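Lesesthorpe clothing sort to run through the end of the month

18 January 2023

Residents of Lesesthorpe who have spare clothes to give away can still sign up for the home sorting visits run by the Grasso Clothing Exchange, which has extended its winter round by two weeks.

The visits began in October as a trial on the streets behind the Grasso building. Two sorters come to the house, go through a closet or a chest of drawers with the person who lives there, and take away whatever is not being kept. The clothes go back to Grasso, where they are checked again and put on the rails or passed on to other groups in the county.

So far the sorters have been to 93 homes. The exchange says 2992 items have come in through the visits, most of them everyday clothes for adults. Another 36 households are on the list for this month, and there are openings left for weekday mornings.

Saadet Bilgin, who coordinates the visits, said bedrooms had been the right place to start. "People bring us a bag when they have a bag," she said. "A lot of them have three drawers full that they have not opened in years. It's easier with somebody else there. Everything goes on the bed, and you pick up one thing at a time."

The method is simple. Clothes are taken out a drawer at a time and laid on the bed. Each piece is held up, turned the right way out and checked at the seams, cuffs and zipper. Things to keep are folded and go straight back in the drawer. Things to give away are folded and bagged by type, with tops in one bag, pants in another and coats on their own. Stained or torn clothes go in a separate bag for rag use.

Dark clothes take longer than anything else, Bilgin said. Wear and marks are hard to see on black fabric, so sorters are asked to work near a window when they can and to leave the black pile until the light is good. In January that means a morning visit for most homes.

Sorters on the round can wear a face mask indoors and will do so whenever a resident asks. Residents are asked to clear the bed before the visit and to keep pets in another room. There is no need to wash clothes again if they were clean when put away.

A visit usually lasts one morning and covers one bedroom. Larger jobs can be split over two dates. The exchange does not take bedding, pillows, swimwear or single shoes. Coat hangers are welcome if they are wire or wood.

Panagiotis Spanos, who lives on the north side of town, had his visit last week. He had been storing his late brother's clothes along with his own and had put off going through them. "They did not hurry me," he said. "I kept two sweaters and a jacket. The rest was doing no good where it was." He has since put his name down to help with folding at Grasso.

The bags are picked up the same afternoon by Drekora, a local delivery firm that lends the exchange a van and a driver. Wissam Masri of Drekora said the firm would keep the arrangement going until the round ends and would look at it again before next winter. Parking has been a problem on the narrower streets, and residents there may be asked to leave their bags just inside the front door.

Children's clothes remain in short supply. The exchange would like to hear from anyone with school pants, winter coats or rain boots in good condition, especially for ages 6 and up. These can be dropped off at the Grasso front desk without an appointment. Plain black clothing for work is also wanted, as several people each week ask for it ahead of a new job in a kitchen or a store.

A second sorting room will open at Vevport if enough people come forward to staff it. Mogens Briem, who has offered the space, said it needed shelves and better lighting before it could be used, and that the work would be done by spring. Until then, Vevport residents can book a visit through the Lesesthorpe list.

To book, call in at the Grasso front desk or leave a name and street in the box by the entrance. Muammer Soylu will phone back with a date. Callers should say which floor the bedroom is on and whether there is an elevator.

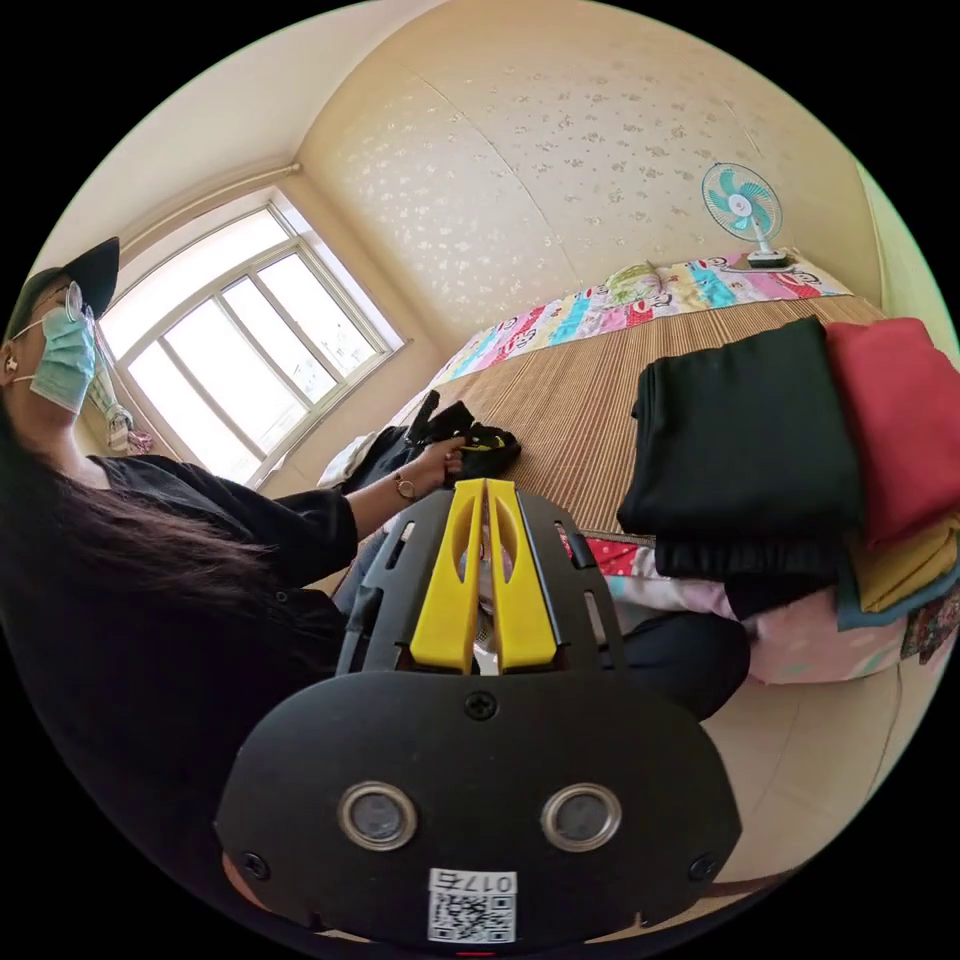 Going through clothes on the bed in a small bedroom, with daylight from the window.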